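Comparing End Effectors on Long-Handled Tools
Course handout, Practical Robotics, Unit 4
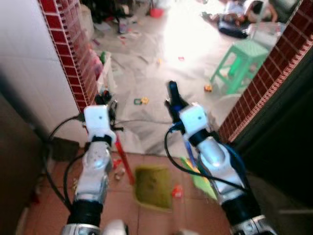 Page 44

Prepared by Eirlys Samuel

Read this before the lab session. It covers how we compare hands on a two-armed robot and how results should be written up. The test job is sweeping litter into a dustpan. Both the broom and the dustpan have stick handles, and the floor is an ordinary tiled one with a doorway in it.

1. Why sweeping

Most gripper tests use blocks, cups or balls on a table. These are useful for checking grip force but say little about what happens when a tool is held a long way from its working end. A broom acts as a lever. A small push at the bristles turns into a large twist at the hand, and a hand that holds a cup perfectly well may let a handle roll.

Sweeping also needs both arms. One has to keep the dustpan still and flat while the other moves the broom, and the two must not cross or catch each other.

2. The hands

Three types are compared in this unit.

Type A, two-finger parallel gripper. Strong and simple. Flat pads touch a round handle along two lines only, so the handle can turn between them. Grooved pads help a good deal.

Type B, hand with several fingers. The fingers can wrap a handle and resist twist better. There are more joints to control, and thin fingers may bend back under a side load.

Type C, soft gripper. Kind to surfaces and forgiving of poor positioning. It tends to sag with long tools.

Your group will be given one hand type in the first session and a second in February. Keep the same arms and the same controller settings for both, or the comparison means nothing.

3. Controllers

We have two controllers, Nesetti and Hostix. Nesetti takes position targets and holds them stiffly. Hostix lets you set how far the arm may give when it meets resistance. For the broom arm, begin with Hostix at its middle setting. Too stiff and the bristles skid, too loose and the broom rides over the litter. The dustpan arm can be run stiff with either controller.

The controller log fills at 1000 lines. Save it and clear it between trials.

4. Head camera

The camera looks down between the arms. Check the following before each trial:

The dustpan edge is in view with both arms in the start position.
Neither forearm hides the broom head. If one does, raise the elbow and try again.
Bright patches on the floor do not wash out the litter. Pale scraps are lost first. Lower the exposure or draw the blind.
Wrist cables have enough slack for a full turn but do not hang across the fingers. A loop of cable in front of the camera will upset the litter detector.

A doorway gives extra trouble. The floor colour may change at the threshold, and a detector tuned on dark tiles will often fail on pale ones. Tune on both.

5. What to record

For each trial, write down the hand type, controller, stiffness setting, time taken, pieces left on the floor, and any slip or roll of the handle. Note which arm slipped. Stop the trial if anyone comes within reach of the arms.

Use the form in folder 1285. Reports without the raw logs will be returned unmarked.

Further reading: Vashisht notes, chapter on grasping; Utitz lab guide, section on tool use.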